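Flosby bench: how the two-arm cell has been kept running
Progress report to the Drukidora fund, period ending December

12 shares
2 comments

Thank you, first of all, for your patience with the late arrival of this report. I had hoped to send it before the month was out, but the cell at Flosby needed a good deal of looking after in the last stretch, and I would sooner write to you with the work finished than with half of it still in bits on the side bench. It has been a good period on the whole, and I hope you will read it with as much pleasure as we have had in getting here.

You will remember that the grant covers the upkeep of one cell only, the two-arm bench we call Gimiris, and that the money was meant for parts, for tooling and for the hours needed to put the machine on a proper maintenance footing. When we last wrote, it was being mended whenever something went wrong and left alone the rest of the time. That was cheap, in a way, but it meant that every fault came as a surprise, and usually in the middle of a run.

The biggest change is that we now have a written routine. Before the first run of the day, each gripper is opened and closed through its full travel with nothing in it, and whoever is on the bench listens and watches for any hesitation in the linkage. The screws at the finger joints are checked with a small driver, gently, and the fingertip pads are wiped with a damp lint-free cloth and left to dry. It takes a few minutes and a cup of tea. We kept the sheet to a single side of paper on purpose, and I am glad to say it does get filled in – with the odd tea ring, I admit.

The left gripper gave us very little trouble. We took it off the wrist once, cleaned the joints, put it back and checked the zero, and it has behaved nicely ever since.

The right gripper was another matter. Early in the period it began closing slightly out of true, so that one finger met the work before the other. With stiff items you would hardly have noticed, but soft goods showed it up at once, as the fabric was pushed sideways before it was held. We first blamed the calibration and spent the better part of a week on it, which I rather regret. The fault was play in one of the link plates, where a screw had backed out and let the hole wear. We fitted a replacement link from the spares bought with your second payment, renewed the screws on both sides so that they match, and ran the calibration again from the beginning.

While that gripper was off we also looked at the cable behind it. It had been tied too tightly at some point and was being tugged each time the wrist turned to its limit. It now has a longer loop and hangs freely below the housing. I would like to tidy the run further along the arm next period, with proper clips in place of ties, though it is safe as it stands.

After the repair we logged 663 cycles on the bench, and stopped the work 6 times. Two of those stops were for the right gripper, both on the first morning, before the new screws had been gone over a second time. The others were small things: a pad lifting at one corner, a slow start from the controller after a power cut, and a couple of occasions where the arms had been parked too close to the table and the software quite properly refused to move. None of them cost us more than an hour.

We are using bags as the standard piece for the setting-up checks. They are a fair test of alignment, being soft and apt to slump, with straps and fastenings to catch on. The bag goes in the middle of the table and the two grippers are brought in low from either side, so that the height of the fingertips over the surface can be compared by eye before anything is grasped. It is a homely sort of check and I have grown fond of it. The team at Nam, who run a similar bench, have asked for a copy of our sheet, and we have gladly sent it.

On spending, the parts line is close to what we forecast. The tooling line is a little under, as we were able to borrow a torque driver for longer than expected, but we shall have to buy our own in the spring and would ask to carry the difference over. The hours line is slightly over, and that is the week lost to calibration, for which I can only hold up my hand.

For the coming period we plan to fit the cable clips, renew the fingertip pads on both sides together and write up the gripper strip-down with photographs, so that a newcomer could manage it without one of us hovering. If anyone from the fund would care to visit, the bench is generally busy from ten in the morning, and you would be very welcome.
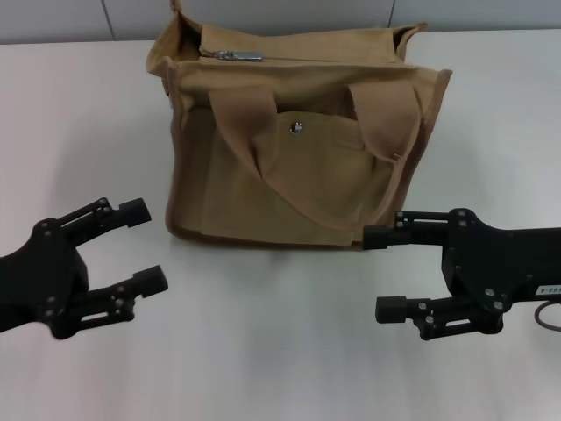

The Gimiris bench, with a canvas tote between the left and right grippers.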